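About Wudano

Hi, I'm Mitali Pathirana, and I help people work out what a robot is going to cost them before they sign for one. Wudano is a small planning shop. We don't build arms, we don't sell grippers, and we take no commission from anyone who does.

I started it with Rhodri Prydderch after we'd both spent too long fixing other people's budgets. Rhodri does the spreadsheets and I do most of the talking (you may have guessed!). Our favorite jobs are the soft, floppy ones — jeans, socks, towels, anything that won't hold its shape — and they're the ones where quotes go wrong fastest.

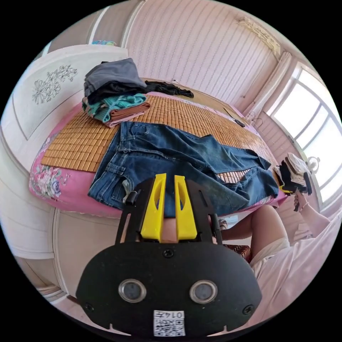 Do I need to know which robot I want before I call you?

Most of our clients don't. Bring us the task and a spending limit, and we'll work out together what kind of equipment is worth pricing.

Our first talk is free. After that, a written equipment plan is $2,000, and it covers purchase, spare parts, training hours and floor space. If all you need is a second pair of eyes on a quote you already have, that's $937.

Lumanlan was our first plan, and Rhodri still brings it up. Their quote had the arm in it and no spare fingers at all — so we added a line for wear parts, and now every plan we write has one.

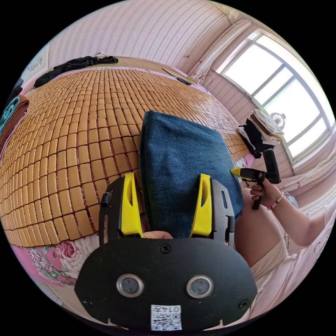
We also tell people to wait sometimes. Astora came to us wanting two stations, and we talked them into one for the first year, with the money for the other held back until they knew their real folding volume. I still think that was the right call, and they've been back with more questions since. We're fine with questions. Send yours over, half-baked budget and all, and one of us will write back.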